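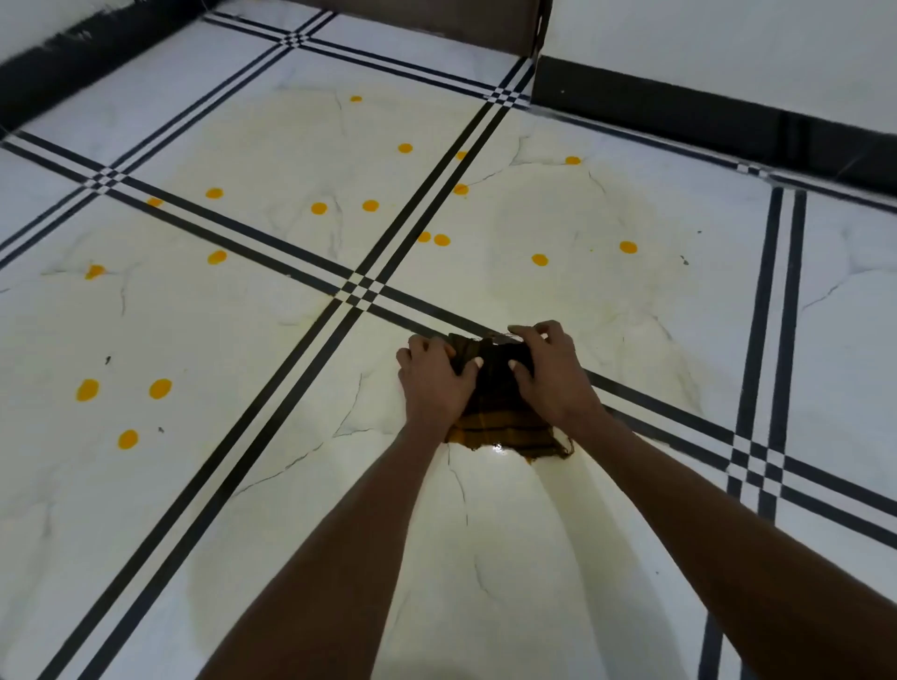
Sun 16 August

Woke up way too early again and decided to blame the language course. I signed up for the August challenge on Lendex, 1000 words of Swedish before the month is out, and my brain now runs vocabulary drills at five in the morning whether I want it to or not. I'm at a little more than 300, so do the math (I did, lying there, and it's not pretty).

The trip is the whole reason. I want to get off the ferry at Osholm and order my own coffee in Swedish without the person switching to English on me before I've finished the first word! That's the dream. It's a small dream but I've had it since the last time I was there, when I said "thank you" to a man who had asked me what time it was.

Made an omelet for breakfast, smaller than planned, and ran through the kitchen words out loud. Egg is ägg, floor is golv, and I keep mixing up the one for spoon with the one for plate.
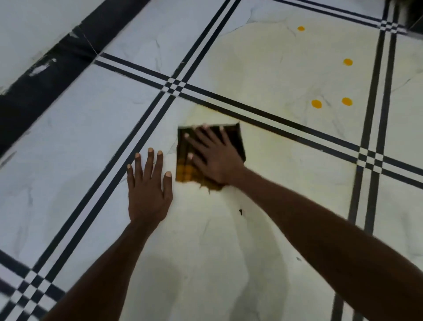
Then I did lesson 11, the one with the weather, and I loved it. Rain, fog, wind — all nice short words I can picture. The numbers are still awful. Seven is sju and I can't make that sound, I just blow air at the screen and the app marks me wrong.

Still haven't booked the Hastel room. It went up again overnight. I'll look once more after dinner, and then I really have to do the laundry.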